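Recording two-handed keyboard demos for policy training

Rattana Jitpraphai and Afshin Naseri, Damollow project

We train our desk-tidying policy on demonstrations from hand-held grippers, with no robot present. The steps we use for the keyboard task follow.

Step 1. Set the start pose

Put the keyboard diagonally on the white table and leave the cable on the surface. Change the angle between episodes. Our first set used one pose, and the Saarela policy trained on it failed on anything else.

Step 2. Approach with both grippers

Bring in one gripper at each end. Keep the fingers open and the pads facing each other until both are in position.
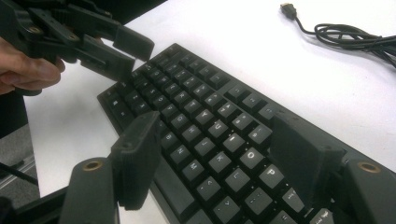
How many episodes does the policy need?
We got usable results at 216. With 75 it found the keyboard but often closed on one side too early.

Step 3. Hold before closing

Pause for 2 seconds with the pads over the keyboard, then close both grippers together. The pause gives the later alignment script a clear mark to find — without it we had to sync the two streams by hand. Each wrist view should show the other gripper for at least part of the approach.

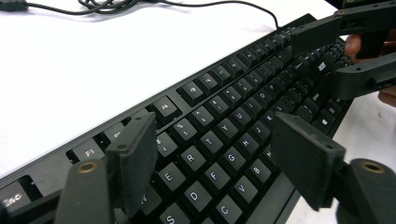 Step 4. Check and trim

Play both streams side by side. Drop any episode where tracking jumps, then cut the idle time at each end. Resample the rest and save it to the Storemstead folder. A full set comes to more than 4000 training windows after slicing.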